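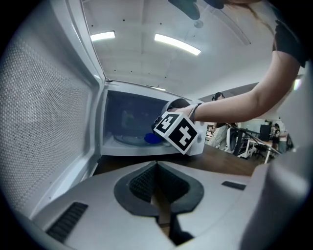 Ilness handheld demonstration working group
Minutes, November

Present: Eulalia Espinoza (chair), Colette Hervieu, Barrett Fitzsimmons, Henk De Graaf
Apologies: Violeta Villalba
Minutes taken by: Barrett Fitzsimmons

1. Previous minutes
Accepted with one correction. The Pircombe data is stored uncompressed.

2. Microwave task
Colette reported on the microwave task, recorded with paired hand-held grippers. The target is 500 accepted episodes. An episode begins with the door open and ends when the item has been released on the turntable and both grippers are clear of the cavity. Door closing is a separate task and is not to be recorded in the same file.

Henk asked whether the item should always be held in the right gripper. Agreed that the operator may choose, provided the hand is entered in the log before the episode starts. 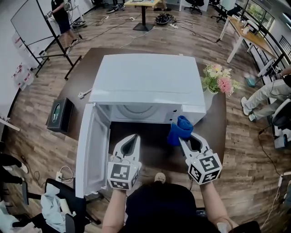

The cloth is harder to label than the rigid items, as its outline changes with each grasp. Colette proposed labelling the release only, from jaw opening. Agreed.

3. Marker tracking
Henk reviewed pose loss on the cube markers. Most dropouts occur when the cube is inside the cavity and the head view has one face or none. Gaps of up to 9 frames will be interpolated. Anything longer is rejected and the episode repeated. Barrett noted that the Valtel export script fills gaps silently and must be patched before it is used again.

Eulalia asked for the gripper view and the head view to be checked against each other at the start of every batch. Clock offset is to be written to the batch header in milliseconds.
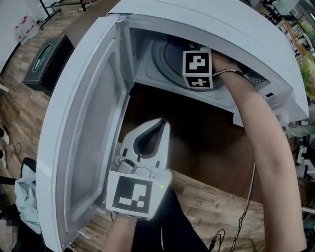
4. Operator instructions
Version 2 of the instruction sheet was tabled. Changes requested:
- state the start pose for both arms
- pause for 2 seconds after release
- remove the paragraph on the Palma rig

5. Actions
Barrett: patch export script
Henk: rerun rejected episodes through the gap filter
Colette: revise instruction sheet and send to Violeta for comment

Meeting closed 3:40 pm.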